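3 min read

Subject: Re: Lapointe creek cleanup – what the well testing covers

Hello everyone,

I've been meaning to answer this since the weekend and kept getting pulled away, so please forgive the length. The earlier message was:

> Does anyone know whether the wells on the east side of the creek
> are included in the testing Orkura is paying for? We are on the
> uphill side of Clultari Road and the woman on the phone told me
> we were "outside the area of concern." Our water smells fine but
> so did our neighbors' water before they got their letter. Also,
> are the absorbent booms by the footbridge supposed to be left
> there all summer? They look pretty tired.

First, the wells. I went through the work plan that Orkura filed with the county after the May spill, and the testing area is drawn as a line 900 feet from the creek bank on both sides. It has nothing to do with uphill or downhill, at least on paper. So if your wellhead falls inside that line you should be on the list, and I would call back and ask them to look up your parcel number while you wait. I had to do that myself. The first person told me no, the second person told me yes, and the test kit came the next week.

If you are outside the line, you can still ask. The plan has a short paragraph near the back (page 10 in my copy, though I think there's a newer version going around) that lets people request a test if a neighbor's well has come back with anything in it. They don't go out of their way to mention it. Put the request in writing, keep a copy, and give the neighbor's address if the neighbor doesn't mind.

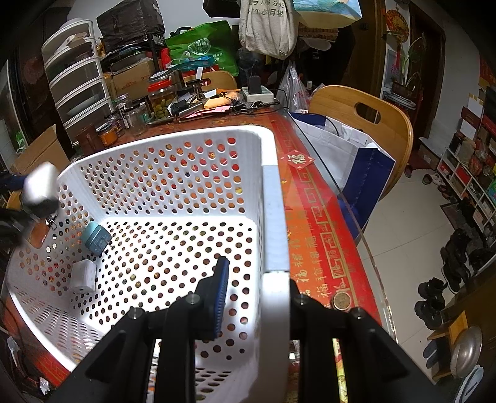 Zuvby wrote back to me off the list to say that the lab only runs the diesel-range test unless you ask for the other one, and that the form has a small box for it under the signature line. I had missed that box completely and so, I suspect, did most of us. If you already mailed yours in, you can phone the lab and have it added as long as they still have the bottles.

Now, about the booms. I walked down there on Saturday after supper and I agree they look sad. As I read the plan, they are supposed to be swapped out whenever they are soaked or torn, and the stretch by the footbridge is meant to be checked every 9 days. I couldn't tell you when the last check was. I did leave a message with the county spill line and got a nice enough call back, but no date.

The other thing on my mind is the number. The first notice said about 1,000 gallons got out of the line, and I have yet to see how they arrived at that, or whether it counts what went into the ditch before it reached the creek. I'm not accusing anyone of anything – a pipe that old and buried that deep can't be easy to measure – but I would like to see the arithmetic, and I plan to ask for it in my written comments. You are all welcome to borrow my wording if it saves you an evening.

One small plea: if you get your results back, please tell the list even if they are clean. Clean results help the rest of us too, and it's a comfort to hear some good news once in a while. You don't need to give your address, just which side of the creek and how far up.

I'll scan the page with the testing map tonight, if the scanner will cooperate, and send it along in a separate message so this one doesn't bounce.

Warmly, and with thanks to everyone who has been making calls,

Your neighbor on the west bank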